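Unit 4 handout: Reviewing a hand-held gripper kit
Instructor: Necati Saraç
Lab section: Tahsin Weerakoon

Read this before the April lab. Bring it with you, along with your copy of the review form. The unit covers one product, the Makris hand-held gripper kit sold by Wandska, and the method we use to review it. The same method applies to the Kikska kit in Unit 5, so keep your notes.

## 4.1 What is being sold

The Makris kit is a pair of hand-held grippers and the software to go with them. A person holds one gripper in each hand and does a task at a table. The recordings are then used to train a robot arm that carries a gripper with the same finger shape. The buyer never has to drive the arm by remote control to get the training examples.

Wandska sells the kit in two ways:

- **Purchase.** The buyer gets both grippers, cables, mounting plates, a carrying case and a license for the recording software, which is called Selia.
- **Service.** Wandska sends an operator with the kit, records at the buyer's site and delivers the finished files. The standard order is 1000 recordings of one task.

For this unit you are reviewing the purchase option. The service is discussed in 4.6 only as far as you need it for the cost question.

## 4.2 Terms

**Episode.** One recording of one attempt at a task, from the start signal to the stop signal.

**Usable episode.** An episode that passes the checks in 4.5. A failed attempt at the task can still be a usable episode if it is labeled as failed.

**Opening.** The distance between the two fingertips. Selia stores it as a number between zero (closed) and one (fully open).

**Reach limit.** The point at which the operator has to lean or step to continue. Robot arms on a fixed base can't do this, so episodes that go past the reach limit are of little use.

**Trailing cable.** The cable between the gripper and the recording computer. The Makris kit is wired. Wandska has said a wireless model is planned, but you should review what is in the case.

## 4.3 The work at the table

Most first reviews of these kits are too kind because the reviewer picks a foam block or a cup. Those objects stay where they are put and have one obvious place to hold them. We use household objects with a cord attached, and we set them on a plain white surface. 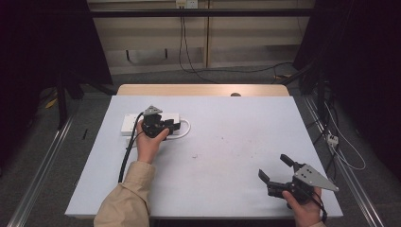

Cable handling is the first item on the review form, and it is worth more points than any other. Each gripper adds a cable of its own to whatever is already on the table. With a power strip as the object, the operator has the strip's white cord looping out from one end and a thick black cable running from the left gripper back toward the near edge. The right gripper has another black cable trailing behind the hand. Work out before you start which side each cable should lie on, and write it down. If a cable crosses in front of the fingers during an episode, note the episode number and keep going.

The second item is the idle hand. Many tasks need only one gripper for part of the time. Look at what the other one does while it waits. It should be held still and away from the object, either open or closed, and in the same state each time. Selia records both hands all the time, and small movements of an idle gripper end up in the training data along with everything else.

The third item is the mounting plates. They add height and width to the tool. Check whether a plate touches the table or the other gripper when both hands work close together. Tilt each gripper as far as the task needs and see how much room is left.

## 4.4 Lab procedure

Work in pairs. One person operates and the other keeps the form. Change places after step 7 and repeat from step 3.

Power strips used in the lab are unplugged at all times. This applies during setup and breaks too.

1. Wipe the table and place the object inside the work area. Don't line it up with the table edge.
2. Connect both grippers and open Selia. Wait for both status lights to turn green before touching the trigger.
3. Calibrate each gripper by closing it fully, then opening it fully. Repeat if the closed value is anything but zero.
4. Record three practice episodes and delete them.
5. Bring the closed fingers down at the far edge of the power strip, near the end where the cord comes out, and push gently. Do this at a shallow angle, then at a steep one. Watch the fingertips for any gap opening up along the line where they meet.

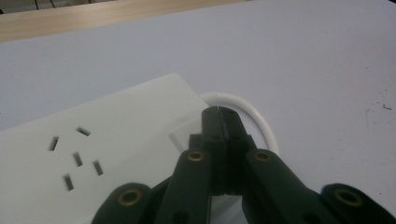 6. Open the gripper and take hold of the end of the strip from above. Turn it 90 degrees and put it down. If it slips, write "slip" next to the episode number and leave the label in Selia as failed.
7. Record nine episodes of step 6 without stopping to check the files. Operators in real use don't check after each one, and the form asks about fatigue.
8. Save, close Selia, and disconnect the right gripper first. The software loses the last file if the left one goes first. Wandska knows about this fault.

If the linkage squeaks or sticks, stop and tell Tahsin. Don't oil it.

## 4.5 Checking the episodes

Play every episode back at normal speed. Reject it if any of these is true:

- the object leaves the view of the gripper camera for most of the episode
- the opening value jumps while the fingers are not moving
- the operator went past the reach limit
- the start or stop signal is missing

Last term's sections ended up with 82 percent usable episodes over the whole lab. The most common reason for rejection was a missing stop signal, which is an operator error. Count it anyway. A kit that makes the stop signal easy to forget has a design problem, and your review should say so if you agree.

Don't correct labels after you have seen the result of someone else's playback. Pairs that disagree should hand in both versions.

## 4.6 Writing the review

The review is two pages. Write for a buyer who runs a small packing or assembly shop and has never recorded training data. Explain any term from 4.2 the first time you use it.

Cover the following:

- what task you recorded and with what object
- your usable rate, with the rejected episodes listed by cause
- cable handling, the idle hand and the mounting plates
- comfort, from both people in the pair
- whether this buyer should purchase the kit or order the service

For the last point, use the price sheet handed out in class. Include the operator's wages on the purchase side. Papers last term often left them out, and the purchase option looked much cheaper than it was.

Keep your opinion of Selia separate from your opinion of the grippers. The software can be updated after purchase and the hardware can't.

## 4.7 Questions to prepare for discussion

1. The gripper in the kit and the gripper on the robot arm have the same finger shape. What differences remain between the two tools, and which of them would matter for step 5?
2. Would you accept a lower usable rate in exchange for faster recording? Use your own numbers.
3. A buyer wants to record with gloves on. What would you test first?

Reading for Unit 5: the Kikska quick-start guide, all of it, and the warranty page.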